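Customer due diligence: refresh cycle for small cash-intensive accounts
Forum: Compliance Officers, Community Institutions

ltautahi
Posted in April
Our institution is revising its procedure for updating customer records. The draft gives small retail customers 90 days to return an ownership form, after which the account is restricted. I would be grateful to hear what period other members apply.

J_Hollis
Ninety days is too long in my view. We send 2 notices and restrict the account if there is no reply to the second. Examiners at our last review asked why any file remained open past the first notice.

skilleck_ops
I must disagree with the previous reply. A short period produces incomplete forms, and staff then spend more time on corrections. Our policy sets the period by risk rating, and low-rated customers receive the full 90 days.

ltautahi
Thank you both. Does the rating approach extend to market stalls and clothing resellers? We have 7 such accounts at the Koo branch, and most deposit cash.

skilleck_ops
It does. We rate them on deposit pattern and ask for a short written statement of the goods sold, with supplier invoices where available. 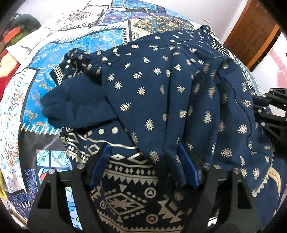

Navy garment with gold paisley-style print.

J_Hollis
A written statement does not establish the source of funds. I would place no weight on it.

skilleck_ops
Agreed. The invoices carry the weight, and we keep them for the life of the account.

ltautahi
I will propose the rating approach, with a review after 3 months. Jarrah, please send me the wording of your second notice if your policy allows.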